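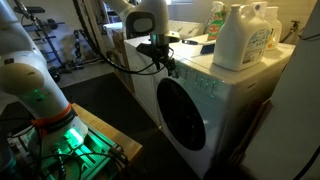
Laundry appliances, with a light wooden board nearby.

The Slow Return of the Shared Wash House

My grandmother did her washing on the first floor of a brick building in Trindcombe, along with everybody else on her street, and for years I took that as a story about being poor. She never told it that way. She told it as a story about gossip, and hot rolls from the bakery next door, and one long winter when the pipes at home froze and she practically lived there.

The old Trindcombe wash house closed before I was born, and it spent a long while as a carpet store. Then last August it opened again, with new plumbing and the same tall windows, and I drove over with two bags of towels (most of them clean, I'll admit) just to have an excuse to sit inside for a morning.

I stayed until nearly three. There is a long bench down the middle, and a shelf of paperbacks with swollen pages, and a board where people pin up lost socks. A wash costs less than a sandwich. Members pay by the month, and there are 919 of them now, in a town where plenty of folks have a perfectly good washer in the basement. They come anyway! One woman told me she brings her comforters because they won't fit at home, and then she stays because her house is too quiet since the kids moved out. 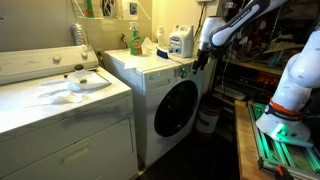

Do you have to be a member to use a shared wash house?
Most of them take walk-ins, though members usually get first pick of the morning hours, and it's worth calling ahead before you haul a heavy bag across town.

Lidolow, up the valley, has gone about it differently. Its wash house is only 15 months old and shares a roof with the Kan, a little café that does soup and not much else, and you can smell onions from the folding tables. Roughly 1,670 loads went through in the first spring, and the café ran out of bowls twice. When I visited there were nine people waiting on a Clonemex dryer that everybody swears is the best in the building, and not one of them would take the one beside it, which was free.

I asked a retired bus driver in that line what he did with himself while he waited. He thought it over, shifted his basket to the other hip, and said he mostly listened. Then he offered me a dryer sheet, and I took it, and we got to talking about how to get grass stains out of baseball pants.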